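Simulation trials: revised logging rules for grasp tests
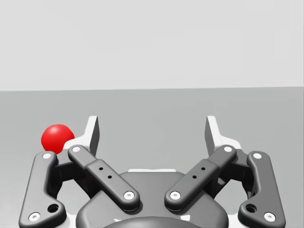
The revised practice note for simulated grasping applies to all Tarkura test sets submitted after 25 May 2019. It replaces the two-page sheet issued last August.

A trial now begins when the target object is placed, and the start pose of the gripper must be saved with it. Starts in which the object lies outside the open fingers are valid and are to be kept. Removing them raises the success rate and makes results from Levidcombe and Lononport impossible to compare.

Each set must contain 300 trials with a fixed random seed. Contact between a finger and the object before closing is logged as a separate event. It does not end the trial. Of the 117 sets reviewed under the old sheet, 72 left this field blank.

Floor friction and object mass go in the header, in SI units. Default values must be written out.

Questions on the note go to Boglárka Major. Sets already in review will be finished under the old sheet.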